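How to budget for a robot cell that strips servers

By Sunita Dixit, Clirano

Clirano takes in retired servers, removes the parts that can be sold or reused, and sends the remainder for metal recovery. Last October we began planning a small robot cell for part of that work. This page sets out the order we did things in, what went into the budget, and what we would move to an earlier line next time. It is written for workshops of a similar size to ours that have not bought a robot arm before.

What you need before you start

A list of the machines you handle, by model. A recent month of job sheets. Access to whoever does the job by hand at present, for at least a morning. A spreadsheet. You do not need quotes yet, and it is better not to ask for them until you reach step 4.

Step 1: Write down the job in small pieces

Watch the work being done and write each movement on its own line. "Take out the processor" is too large to price. Ours became: open the lid, remove the air shroud, undo the heatsink, lift the heatsink, release the load lever, open the retention frame, lift the processor, put it in a tray. Memory was a separate list.

Mark each line with the tool used and whether one hand or two is needed. Two-handed lines are expensive. A second arm, or a fixture that acts as the other hand, has to be paid for. We had four such lines and got rid of two of them by changing the order of the work.

Mark as well any line where the person stops to look closely or changes their grip.

Step 2: Count the models, and choose a few

Sort your job sheets by model. In the month we used, 917 machines came through the workshop, spread over 14 models. Three of those models made up more than half of the total, and the cell was planned for those three only.

Resist adding models at this stage. Each one brings its own positions to teach, its own socket layout, and often its own fixture plate. We put a separate line in the budget called "next model", with the cost of a plate and the teaching days, and left it unfunded. It was useful to have the figure ready when somebody asked.

Step 3: Decide what the cell will not do

Write this list and get it agreed before you speak to a supplier. Ours said: no lids, no heatsinks, no cables. A person does those, then slides the open chassis into the cell. The robot works on the socket and the memory slots.

Cables deserve a line of their own. They do not sit in the same place twice, even in machines of the same model, and any cable lying over the working area will stop the job. We priced a clipping tool and a tray of reusable ties for the bench beside the cell. It was the cheapest item on the whole sheet.

Step 4: Price the gripper and its fingers before the arm

Most people begin with the arm. Arms are easy to compare: reach, payload and repeatability are on the first page of every data sheet. The gripper is where the job succeeds or fails, and it affects which arm you can use. A heavy gripper takes up payload, and a wide one may not fit between the memory slots and the socket.

Ask each gripper supplier for the following:

The width of the fingers when open and when closed.
The full width of the body, including brackets and any camera mount.
The lowest force it can hold steadily.
Whether the fingers can be swapped, and with which tools.
The price and delivery time of spare fingers.
Whether they will lend or hire a unit for a trial.

Take your own measurements inside the chassis, with the memory slots in place. Measure at the height where the gripper body will be as well as at the board. We measured only at the board the first time and had to repeat the exercise.

We compared two grippers, the Dodum and the Dovlow. The Dovlow was cheaper to buy but its spare fingers cost more and came in sets only. Over two years the difference disappeared, and we chose on the shape of the fingers.

Step 5: Pay for a trial on your own machines

A supplier's demonstration uses the supplier's parts. Budget for a trial with your own. Send at least three machines of each chosen model, including one that has been knocked about. Ask for the trial to be done with the machines at the height and angle you intend to use.

During the trial, keep watch on clearance around the socket. The fingertips have to work close to the retention frame, with the load lever along one side and banks of memory slots nearby, and the body of the gripper takes up a good deal of the space above the board.

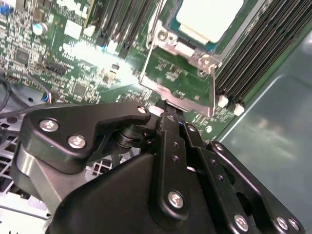
Step 6: Record the trial in a way you can use

Agree a simple sheet with the supplier before the first run. Ours had one row per attempt and columns for model, line of the job, result, time taken and a short note. We recorded 191 attempts. Let the note column be free text. The word "lever" came up far more often than any other in ours, and that told us where the teaching days would go.

Write down every time a person had to step in, even briefly. If someone straightens a chassis or moves a cable and it goes unrecorded, the cell will look better on paper than it is, and you will under-budget for labour.

Step 7: Build the budget sheet

Use these headings. The order is the order in which we now fill them in.

Gripper and spare fingers. Allow for two full sets of spares in the first year.

Arm and controller. Include the stand. Ours was left off the first quote and added later.

Camera and lighting. Bare metal inside a chassis throws glare back at a camera. Allow for a diffused light and a day to position it.

Fixtures. One plate for each model, plus clamps. Have them made locally if you can, as you will want changes.

Guarding and risk assessment. Get this priced by someone who will visit. A price given over the telephone was no use to us.

Static protection. Matting, earth bonding for the fixture, and fingertips in a suitable material if the parts are to be resold.

Teaching days. Take the supplier's estimate and ask what it assumes about your staff. We needed 13 days for three models. The supplier's estimate had been for one model.

Training. At least two people, so that holidays are covered.

Electrical work and floor space. Check the socket supply and whether the floor is level. Ours needed packing under one corner of the stand.

Damaged stock. Some boards and processors will be spoiled while you learn. Put in a figure at resale value.

Yearly costs. Service visit, software licence if there is one, and replacement fingertips.

Contingency. Add it at the end, as its own line. If you hide it inside the other lines you will not know when you have used it.

Step 8: Plan the spending in stages

We split ours into three. The first covered the trial and the measuring. The second covered the gripper, the arm and one fixture plate. The third covered the other two plates, the remaining teaching and the second trained person. Each stage had a short test attached, taken from the trial sheet, and the money for the next stage was held until the test was passed.

Suppliers may offer a discount for ordering everything together. Work out what it is worth against the cost of a fixture plate you might have to throw away. In our case we declined it and bought in stages.

Step 9: Compare hire and purchase

Hiring suits a workshop whose mix of machines changes often. Ask about the minimum term, who pays for wear to the fingers, and whether you keep the taught programs when the arm goes back. One hire firm, Sin, would let us keep them. Another would not, and we took it off the list.

If you buy second-hand, ask for the controller's running hours and confirm that your chosen gripper has a mounting plate and cable for that arm. Adaptors exist for most combinations, but they add length and weight at the wrist, so go back to step 4 and check your clearances again.

Common mistakes

Pricing the arm alone and treating everything else as extras.
Using one month of job sheets from an unusually busy period.
Leaving the bench staff out of the supplier meetings.
Ordering one set of fingers.
Forgetting trays. Parts lifted out by the robot have to go somewhere it can reach, in rows it can find.

Reviewing the sheet

Go through the budget sheet again once the cell has been in use for three months, line by line, with the actual cost entered beside the planned one. Keep both columns. We used ours when pricing the fourth model, and the teaching days line was the one we changed most.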